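WEEK 7 NOTES: colour, twist and ply (handspinning & yarn structure)
K. Simard, Branholm evening program

14 shares | 3 comments

Picking up where we left off. Singles first, then plying. Bring your own bobbins, the Branholm ones are all out on loan untill April.

Twist direction
- S twist leans like the middle of the letter S. Z leans like the Z. Hold it upright to check, works either way up
- singles usually spun Z, plied S. Not a law. Mirko spins the other way and his socks are fine
- ply the same way as the singles and you get a hard wiry mess, see the Hsiao sample card, middle row

How much twist
Wind off an arm's length, let it fold back on itself. Sits quiet = balanced. Curls up like a pig's tail = too much ply or too little, look at which way it curls before fixing.
Angle of the strands to the length of the yarn tells you more than counting. Steep spirals = firm, wears well, bit scratchy. Long lazy ones = soft, pills.

2-ply vs 3-ply
2-ply has gaps at the sides, good for lace, opens up when blocked. 3-ply is rounder, cables show better. Serpil will bring both in the same fleece so you can feel teh difference.

Colour in plying
Two solid colours plied = barber pole. Some people hate it. Knitted up in stocking stitch it goes flecky and the stripe mostly disappears at arm's length. High contrast (dark + white) stays busy whatever you do. Close values, e.g. grey and dusty green, blend to one colour.
Want clean blocks of colour? Chain ply, see p. 16.

For next week
Spin two small bobbins, different colours, any fibre. Ply half tight, half loose. Label them!! Last year we had a whole basket of mystery skeins.
Reading: Zacharias handout, section on grist. Skip the maths.

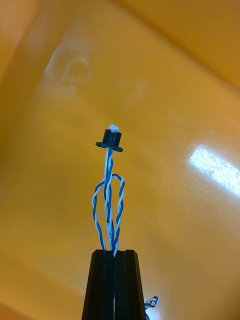
Also the wheel by the window needs oil before anyone uses it, Ga-eun has the bottle.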